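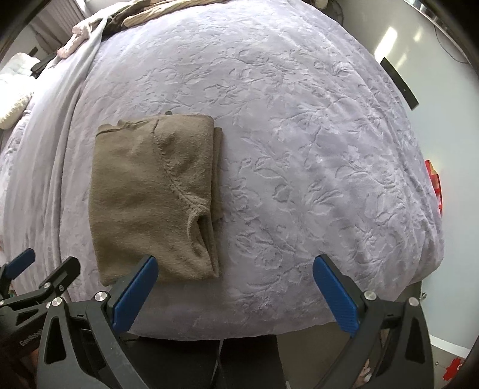 Natnael Seyoum, home testing lead
Tuesday, updated 4:30 p.m.

Ticket 396: folded knitwear loses its shape on soft bedding
Status: open
Reported by: Orvokki Riihimäki

Problem: The folding routine was tuned on the bench at Warkmont, where the table is hard and flat. On a bed with a plush blanket, the pads get hold of the blanket along with the bottom layer of the garment. The lift then drags both, and the fold goes crooked. Shirts are mostly fine. Thick brown knits are the worst.

Tried so far:

Raised the approach height by 2 mm. Fewer blanket grabs, but the pads now miss the lowest layer on the cuff side and pick up only the top two.

Slowed the closing speed by 30 percent. No change that I can see in the log.

Smoothed the blanket by hand before each run. Works, and defeats the purpose. Anyone who has to iron out the bed first will fold the sweater while they are there.
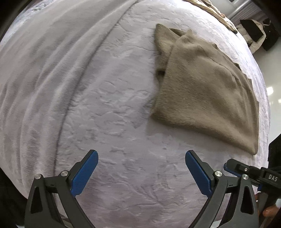

The other half of the ticket is deciding when a fold is done. Orvokki's rule was four straight sides, and on a knit this thick you rarely get them. A person pats it once and moves on. I have changed the check to overall size plus no loose sleeve, and I'd like Teemu to look at that before it goes in.

She also asked whether we can tell people the laundry is a solved chore. No. Of 200 logged bed folds, nearly half needed a second attempt. Bench numbers are much better, but people fold clothes on beds.

Next: rerun with the lower pinch angle – same blanket, same knits – and compare. Leaving this open until then.

Comments

Teemu Rantala: Size check is OK with me. Please keep the old rule for towels.

Ronaldo Dumlao: We see the same thing with shop rags on a padded bench. Coming in flatter helped some.

Eetu Mäkelä: Does it do fitted sheets?

Natnael Seyoum: Not yet. Separate ticket.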